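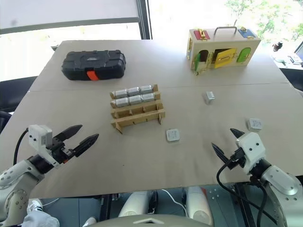
2022-05-18. Right gripper lost hold during the block rack job again, and this time the arm did not stop when it should have. Writing it up before I start changing things. The job is the usual one, metal blocks into the three-tier slotted rack, back row first and then down toward the front. With six in, the front row still empty and three blocks still out on the table, the layout is the one where the right arm has to reach past the rack for the upright block, and that reach is where the trouble comes every time. The wooden latch box stays at the far right corner for the other task, so the approach to that block has to come in from the front.

What happened. Kevin Ticona was running the job from the desk and I was at the table on the left side. Right arm closed on the upright block, lifted, and started the move back to the rack. Partway over, the block rotated in the fingers and dropped out. It hit the table on a corner, fell flat and stayed on the table. The fingers then closed all the way. Controller should have flagged "object lost" and held position. It carried on, moved over the front row, went down as if it still had a block, and pushed the closed fingertips into the rack. Rack slid back. Kevin hit the stop. No one was hurt and no one had hands in the area, but I had been leaning over to look at the left arm a minute before, and I should not have been.

Damage: none that I can find on the rack. Looked at the slots with a flashlight. A dent in the table covering where the block landed. Block itself has a small burr on one corner, filed it off, put it back in the set. Fingertips on the right gripper look fine. Homed both arms afterward and the right came back to zero without complaint.

Log. Pulled the last run plus everything since the software update. 1,131 grasps on the right arm in that period, 39 marked as slips. Of those, the controller held position on all but 3. So the check works most of the time, which explains why we have been trusting it. Went through the 3 by hand. Same pattern in each one:

- block turns in the fingers before it drops
- width reading goes down slowly over several samples and never makes a clean jump
- wrist move is already under way
- "object lost" is raised, then cleared again before the motion side reads it

The last item is the real fault as far as I can see. The flag is not latched. It goes up when the width drops below the threshold and comes down by itself when the gripper reports that it has finished closing. If the motion side happens to be busy during that window it never sees anything. Sent the three traces to Gilberto Huaranga, who wrote the gripper side. He agrees on the flag. He does not agree that the slow width change matters and thinks it is just the block riding along the taper of the fingers as it goes. Could be both.

Why it slips in the first place is a separate question. Tried a few things after lunch with motion at low speed and the guard zone on.

Grip force. Was at the default. Raised it one step and repeated the pick on the upright block. Held every time, but the wrist motor current went up when the block touched the slot edge, and I don't want to force blocks into a wooden rack. Put it back to default.

Grasp height. The upright block is being taken too near its top end. The planner uses the center of the visible face, and with the wrist module at that angle the lower part is partly hidden by the finger. So the center it finds is high. Moved the grasp down by hand and the rotation stopped. This looks like the main cause. The two lying flat do not show the problem, same as before.

Finger pads. The pads on the right are the older Grudlow ones and they are shiny at the tips. Left side was changed in May, right was not. Octavio Rivadeneyra says he ordered a second pair from Limthorpe at the same time and they should be in the cabinet under the printer. They are not in the cabinet under the printer. Asked him to look.

Cables. Checked because the right wrist has several hanging down the front of the arm and I wondered if one was pulling during the reach. Moved the arm through the full path by hand with power off. No pulling, plenty of slack, but one of them comes close to the table edge on the way back. Want a tie on that before the next long run.

Stop distance. Kevin asked how far the arm traveled between his press and standstill. From the log the stop itself was normal. The delay was ours. He was watching the screen and I was the one looking at the table, and I called it late. Wálter Ccori wants a second stop button on the left side of the table so whoever stands there has one too. I agree. There is a spare from the Prulloneck cell, needs a longer lead.

Changes made today:
Speed limit 800 on the right arm config put back to the slow profile for all rack runs. It stays there until the flag is fixed.
Flag latch: not done yet. Gilberto has a branch. Needs a test where we pull the block out of the fingers on purpose, with a stick, not by hand.
Added a width check right before the downward move into the rack. If the fingers are fully closed, hold and ask. It is crude but would have caught all three.
Runs without a person at the stop button are off. That includes the short ones.

Open:
Grasp height fix in the planner. Jhosep Cuervo has the code, will ask him whether it can use the known block length when the block is upright.
Pads, see above.
Second stop button, Wálter.
Does the left arm have the same flag problem? Same code, so I assume yes, but no case of it in the log. Check with the stick test as well.
Arango report form has to go in for the stop, even with no damage. Kevin has started it and needs my half.

Evening, short addition. Ran the slow profile with the new width check, grasp height set by hand, full rack twice. No slips. Then put the height back to what the planner gives and got a slip on the upright block on the second try. The width check caught it and the arm held above the rack. Left it there with the power on so Gilberto could read the state, then homed and shut down.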